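Chapter 7
The Unreliable Narrator in Short Fiction

A narrator who tells the story may also distort it. In this chapter, students examine two short works, Lullside and The Flarnine Letters, and consider how each withholds knowledge from the reader.

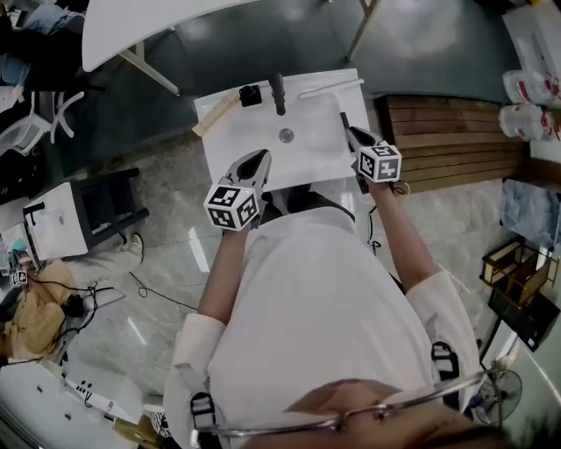

One reader of Lullside objected that the narrator never lies at all, and that she only leaves out her brother's death until page 83. Students should weigh this view against the opening paragraph, where the colour of the house changes twice.
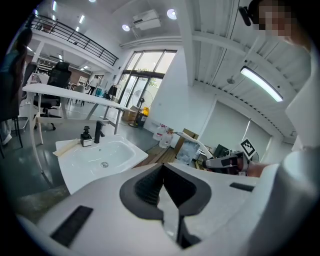 The Flarnine Letters poses a different problem. Its 88 letters are arranged by an editor who signs as Appiah and whose footnotes grow longer than the letters themselves. Both texts appear in the Turkix Reader.

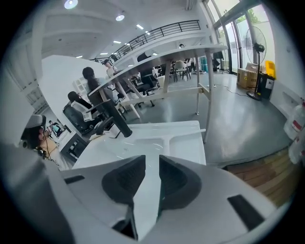 Figure 7.1 White surface with raised rim and black rod

Read Lullside to page 83 before beginning Section 7.1.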